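The white containers: how we do it from now on

Dear neighbors and friends of the Deda kitchen,

In the last newsletter I promised to write something about the food containers, and several people asked me on the stairs when it is coming. So it is this month's item. I write it in English so that all of us can read it, and I ask you to forgive my mistakes. My daughter has corrected the worst ones.

For those who joined after New Year: the Deda kitchen cooks every Saturday, and what is not eaten at the table goes home with people or into the refrigerator on the ground floor. For this we use white plastic containers with a lid that snaps on. In the beginning everybody brought jars and boxes from home, and we had the situation that a person gave away a good glass box and did not see it again. The white containers belong to the kitchen, all of them, and this has made many conversations shorter.

In February we made a count, as was decided at the winter meeting. We bought 400 containers with lids when we started. On the shelves we found 203 complete ones, which means a container and a lid that fit together. Then there were 82 lids without a container. I was surprised by the lids. I had expected it to be the opposite, because a container without a lid can be used at home for buttons or for soaking beans, but what does a person do with only a container? It seems they do a lot. Please look in your cupboards. There will be no questions asked, you can leave them in the crate under the mailboxes at any time of the day.

Now to the question of what is still good and what is not. This was the biggest discussion at the meeting and we did not finish it there, so I will tell you what the kitchen group decided afterwards. 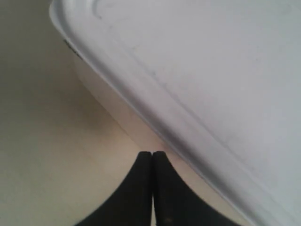
A lid which has been used for one winter does not look like a lid from the shop any more. It gets small gray marks and light streaks from being stacked and washed and stacked again. Some people put such lids aside for the trash, with good intention, and we took many of them out again. If the surface is only marked, the lid stays. The test is with the finger. Go over the mark, and if you do not feel a line under the finger, it is only color or rubbing, and it does not matter to us. If you feel a cut, where food can sit inside, the lid goes away. The same for the rim: a crack in the rim, even a very short one, means that the lid will not close in that corner, and soup will find this corner before you are out of the door. I speak from experience with my own bag, and with a bus seat.

With the containers themselves we are a bit more strict. When the bottom has gone rough from a knife, please do not put it back. Do not cut cake inside the container. I know it is practical. Take the cake out, cut it on the board, put it back.

Tomato is another story. A container that has turned orange is clean, even if it looks like it is not. Somebody told us to put it in the sun on the windowsill, and two of us tried it for several days. Mine became paler, hers stayed the same. We will try again in summer when there is more sun. Until then the orange ones are used for more tomato.

Washing

The lids have a raised rim and a lower part in the middle, and on the under side there is the groove that goes on the container. In this groove stays everything: grease, rice, soap. A sponge is too thick for it. We have bought small brushes from Kivi, the shop across from the pharmacy, and they hang on the hook on the right side of the sink. They are only for the grooves. Last month I found one that had been used for shoes, I hope this was a misunderstanding.

The order we ask for is as follows. First rinse with cool water if there was milk, egg or dough in it, and with warm water for everything else. Then wash with the Jetex liquid, one press of the pump for a full sink. One press is enough, the people who make three presses are rinsing until the evening and then they say that the work is too long. Then the brush in the groove, then rinse, then put on the rack. Lids stand on their side in the rack, they do not lie flat, because if they lie flat the water stays in the middle and the next morning there is a small lake in every one.

Drying needs more time than you think. Before you close a container for the shelf, look into it against the light. If there is even a little water inside, leave it open until the next day. A closed container with some drops in it will smell, and this smell goes into the plastic and does not come out with washing. We had to throw out a whole row from the lower shelf for this reason, and it was my row, so I am not pointing at any person.

I was asked if the containers should be kept open and stacked into each other, to save space. We talked about it and the answer is no, at least for now. It saves space, that is true, but then the lids go in a separate box, and with separate boxes we arrived at the 82. So from now on each container is kept with its own lid on it, dry, and ready to be taken.

Putting them out

Before the meal, one person sets out containers on the side table by the wall, so that people can take one when they go home. Put them with the long side to the wall and back as far as they go. When they stood in front, near the edge, children with backpacks pushed them down, and we picked them up and had to wash them again. At the back they are quiet.
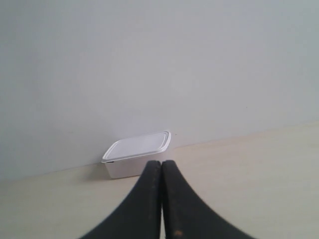
Do not stack them higher than three when they are full. Empty, you can make it five. The lid has a lower part in the middle and the next container sits partly in it, but it does not lock, and with six it begins to lean.

Labels: we write on tape, never on the plastic. The marker which says it washes off does not wash off. Put the tape on the short side, so that it can be read when the containers stand in the refrigerator one behind the other. On the tape please write what it is and the weekday, and if there are nuts write NUTS in big letters, also if you think that everybody can see them. For Florari dumplings please write which filling, because the meat ones and the cabbage ones look exactly the same when cold, and we had a vegetarian neighbor who learned this in a bad way. She was very polite about it.

Tape comes off easily if you remove it before washing. If it goes through hot water with the container, the glue stays behind and becomes gray, and then you need cooking oil and patience. Put a bit of oil on, wait ten minutes, rub with a cloth, wash with Jetex. It works, I did a big pile of them while listening to the radio.

What can go in, and what better not

Soup: yes, but let it cool first and do not fill to the top. Leave the width of a finger. Rice and grains: yes. Salad with dressing: yes for the same day. Hot oil or anything straight from the pan: no, please wait. Fish: yes, but then write it on the tape and bring this container back separately so that we can wash it last. Microwave: take the lid off, or open it at one corner. Some of the lids that do not fit any more have been in a microwave closed, they come out with a belly and nothing can be done about it. Oven: no. I did not think I must write this, but I must.

Freezer is allowed. When it comes out of the freezer do not pull at the lid immediately, it is hard then and can break at the corner. Let it stand on the table for a little while, or hold the rim under warm water.

Bringing them back

Please bring back within two weeks, washed, with the lid on. If you had no time to wash, bring it anyway, we prefer it dirty to never. The crate under the mailboxes is emptied on most evenings. If the crate is full, do not put containers on the floor beside it, the cleaning company has taken them for trash once already. Ring at my door, second floor left, until nine in the evening.

If you have given one of our containers to a person outside of the house, with food in it, this is a kind thing and we do not want to forbid it. Only tell us, so we can take it out of the count and not look for it.

We are not buying new ones this spring. The group has looked at the prices and at the shelf, and we think that if even half of the missing ones come home we have enough until autumn. There was a proposal to take a small deposit for each container. I am personally against, I do not want to stand with a coin box at the end of a meal, but we will talk about it again at the next meeting and other opinions are welcome.

Two small things at the end. The brush hook is loose and somebody with a drill would make us happy. And whoever left the poppy seed roll in the refrigerator with the tape that says "for the one who washed the lids" – I washed the lids, I ate it, thank you, it was very good. Your container is clean and stands on the upper shelf.

Dzintra Venckus
for the kitchen group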